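Part 4: Teaching the planner where your bin is

Okay, by now you should have the arm talking to Bratik and the camera calibrated (if you skipped Part 3, go back, I mean it!). This is the part where we tell the software what a bin is, where it sits, and which bits of it the arm must never touch. It took me a whole Wednesday the first time and takes me 20 minutes now, so don't panic if it drags.

Before you start

You need the Fleron grasp package loaded and the arm in reduced speed mode. Keep the teach pendant within reach the whole way through. I know everybody writes that in every manual. Do it anyway.

CAUTION: Bratik does not know the bin exists until you finish step 5. Until then it will happily plan a path straight through a metal wall.

Defining the bin

1. Clamp the bin down. Whatever you've got is fine as long as the bin can't creep when a finger brushes it. Tell the software about the clamp too (step 4), people always forget that one.

2. Empty the bin and open Scene > New Container. Pick "sloped walls" if yours has them. The plain box option treats the walls as vertical, and then you lose every pick near the edges.

3. Touch off the four floor corners with the calibration tip, going clockwise from the one nearest the robot base. Press Store at each corner and wait for the beep. The order matters, and if you go the other way round the floor ends up facing down and every grasp gets rejected with error 40 (ask me how long I stared at that).

4. Add keep-out boxes for anything that sticks up above the rim. Clamps, brackets, posts, poles, all of it. Draw them a bit fat.

5. Click Commit Scene. The walls should turn solid in the viewer. If they stay see-through, you haven't committed, so click it again and watch the status bar.

Note: the cables on the outside of the wrist aren't part of the stock arm model. Amra Bošković wrote a little script called add_dress that wraps a soft tube around them for collision checking. Run it once after step 5 and it stays with the scene.
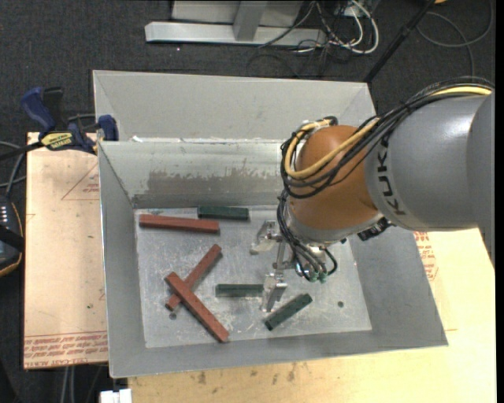

Getting good grasps out of a messy pile

Blocks that lie flat and apart from each other are easy. The trouble starts when one is resting on another, because the segmenter likes to merge the two into one lumpy thing and then aims for the middle of the lump. So:

6. Put your parts in and deliberately cross a couple of them. Run Detect Once.

7. Look at the outlines in the viewer. You want one outline per part. If two crossed parts share an outline, lower Merge Distance by 2 and detect again. Keep going until they split.

8. Turn on Top First. This makes the planner go for whatever is lying on top before it tries the one underneath.

9. Set Finger Clearance. Mine is at 2 mm, and Vesna Gashi runs hers wider and swears by it. Go wider if your gripper has any play.

10. Hit Preview, and step through the approach with the arrow keys. Watch the finger that ends up nearest the wall! The planner checks both fingers, but it only checks them at the opening width you typed in, so if that number is wrong the preview is lying to you.

CAUTION: don't change the opening width while a plan is loaded. Clear the plan, change it, plan again.

If it goes wrong

"No reachable grasp" on a part you could easily pick up by hand usually means a keep-out box is too fat after all. Shrink it a little and retry.

Outlines in places with no parts: shiny floors do this. Scratches and glare come back as bad depth points. Raise Floor Margin one notch at a time, and stop as soon as the ghosts go away or you'll start losing thin parts.

Wrist spins the long way round: turn on Limit Joint 6. Your cables will thank you.

Once Preview looks clean, save the scene under a name you'll recognize in April. Part 5 covers running the first 100 picks and reading the log.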